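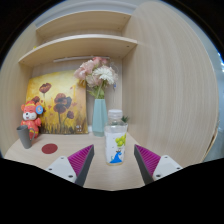 PRESS RELEASE
For immediate use

Pratgate presents Kunska, a desk with its own walls for small homes

Pratgate, the furniture workshop, today announces Kunska, a compact desk compartment in pale wood. The new piece goes on sale in August and will be shown first in the Heffernan showroom, where visitors can sit down at it and try it for as long as they wish.

Kunska is made for people who have no separate room for work. It has a desk top with a light wood grain, a side panel on the left and on the right, a wooden panel at the back, and two shelves over the desk. When a person sits at it, the panels stand on both sides of the view, and the rest of the room becomes less present. The top stays open to the wall and the ceiling, so the desk does not feel like a closet.

"We received many letters from customers who work at the kitchen table," says Erasto Mfaume, head of design at Pratgate. "They did not ask us for a bigger desk. They asked for a place where they can leave their things in the evening and find them the same in the morning. I think this is a very reasonable wish, and we kept it in mind during the whole project."

Two shelves, two different tasks

The two shelves of Kunska are not the same. The upper shelf runs from one side panel to the other and is intended for the things that are needed only sometimes, such as folders, boxes with papers, or books which are already read. The lower shelf is wider and is intended for the things of every day. A person of average height can reach it without standing up.

The space between the desk and the lower shelf was the subject of long discussion in the workshop. In the first version the shelf was placed lower, and it was comfortable for the hand but it made the desk dark and closed. The team raised it, tested it again, and raised it one more time. In the final version there is enough height for a tall vase with a full bouquet, and this became the test which the designers used. Every new sample was tried with flowers on the desk before it was approved.

"At the beginning it was a little joke between us," says Mr. Mfaume. "One colleague brought flowers from her garden and they did not fit. After this we agreed that a desk at home must have a place for flowers, and also for a bottle of something to drink, and you must still be able to write a letter in front of them."

Pale wood and visible grain

For the surface, Pratgate selected a pale tone with a fine grain. On the side panel the grain goes vertically, and it gives a quiet look also to the large outer side. This side is often what a guest sees first, when the desk stands in a living room or in a hallway, so it received the same finish as the inside.

The fasteners are small and dark, and they have not been covered with caps. The company decided to leave them visible so that the owner can find them easily when the desk has to be moved to a new home. All of them are opened with the same key, and the key is delivered with the desk together with one spare.

Assembly at home

Kunska arrives in 3 boxes. Two persons can assemble it in one afternoon, and the printed guide uses large drawings with short sentences. Customers who prefer not to do this work themselves can order assembly when they buy the desk in the showroom.

The desk can stand against a wall or in a corner. Pratgate asks all customers to fix it to the wall with the two brackets from the box, also when the floor is level and the desk seems to stand firmly.

Peadar Brennan, manager of the Heffernan showroom, expects interest from students and from families in apartments. "People come to us with a paper where they wrote the measures of one corner," he says. "Usually it is a difficult corner, near a door or near a heater. For such visitors I am happy to have a piece that brings its own walls. They do not need to hang anything above it, the shelves are already there."

In the showroom the desk will be presented as in a normal home, with flowers, drinks and some papers on it. Visitors are welcome to bring their own lamp or computer and see how it fits. Mr. Brennan and his colleagues will help to check the measures and will make a simple drawing of the room without cost.

Care and spare parts

The wood should be cleaned with a soft cloth, a little damp, and then dried. A coaster or a small plate is recommended under vases and cups. If a shelf or a panel becomes damaged, it can be ordered separately, and it is not necessary to buy the complete desk again.

Price and availability

Kunska costs 548 dollars, with both shelves included. A matching stool with the name Silska is offered for 177 dollars, and it can be pushed completely under the desk when it is not used. Both products can be ordered at the Heffernan showroom from August. Delivery to the door is included in the price of the desk. For the stool alone, a delivery fee is added.

About Pratgate

Pratgate designs and makes furniture for small rooms. Its products are developed in the company's own workshop and are sold through showrooms, where the staff also takes orders for spare parts.

Press contact

Journalists who would like to see Kunska before the start of sales, or to speak with Erasto Mfaume, are kindly asked to contact the Pratgate press office. Visits to the workshop are possible in the morning, after agreement with the office.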